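Lekcombe Tabletop Snacks – read me first

Welcome, and thank you for taking the time to open this file before the big one. Lekcombe is a small set of demonstrations in which a person drives a robot arm by remote control and the arm learns, we hope, to handle the sort of things people leave on a table. Sylvie Leclerc and Guilan Qin did nearly all of the driving, in July, and I have done the tidying up and most of the worrying.

What is in it

There are 1000 episodes, split over two tasks. In "lift", the driver brings the gripper to a snack in a wrapper, closes on one end and raises it. In "settle", the driver lowers the snack, lets go and backs the fingers away. Each episode holds the head camera view, the joint readings, the gripper opening and a one-line instruction typed in by whoever was driving.

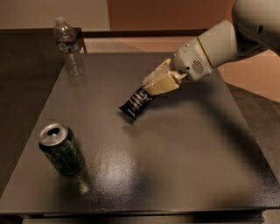 We asked both drivers to take their time and not to aim for pretty movements. If a grasp went wrong and the driver put it right, the episode stayed in, and the field called "recovered" is set to true. I am rather fond of those episodes and would ask you not to throw them away without at least trying them, as our own first policy did noticeably better with them than without.

The bottle and the can

Neither task asks the arm to touch the drinks. They stand on the left to give the policy something to ignore, which is harder than it sounds when a shiny lid is so much brighter than a dark wrapper. Their places shift a little between sessions, so please don't rely on fixed positions.

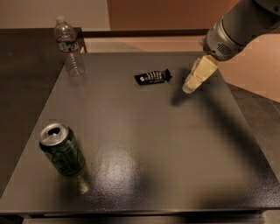 Gripper hovering to the right of the snack bar, with the bottle and can on the left.

I'm afraid I can't vouch for "open" as a label in every episode – the gripper reading drifts slightly over a long session, and Guilan's script in the tools folder corrects for it. Run that before you do anything else.

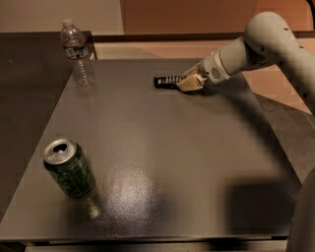 The split is by session, so 200 episodes are held back for testing and none of them shares a session with the training part. Please keep it that way if you publish numbers, or say clearly that you haven't. Mixing sessions makes everything look far better than it is, and we fooled ourselves with it for a good fortnight.

Known troubles

Glare on the tabletop moves with the lamps and can swallow fine detail. The arm's own shadow is often the darkest thing on the right-hand side. In 9 episodes the joint readings start late, and these are listed in the notes file.
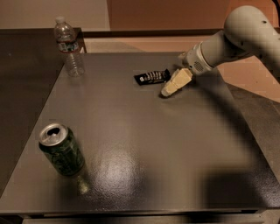 Can I add my own demonstrations to the set?
We would be delighted to have them, provided they use the same two instructions and come with the joint readings. Send a few to Sylvie at Iston first, so she can check the timing before you record a great many more.

Version of 18 August 2024. Free for teaching and research; please name Lekcombe when you use it.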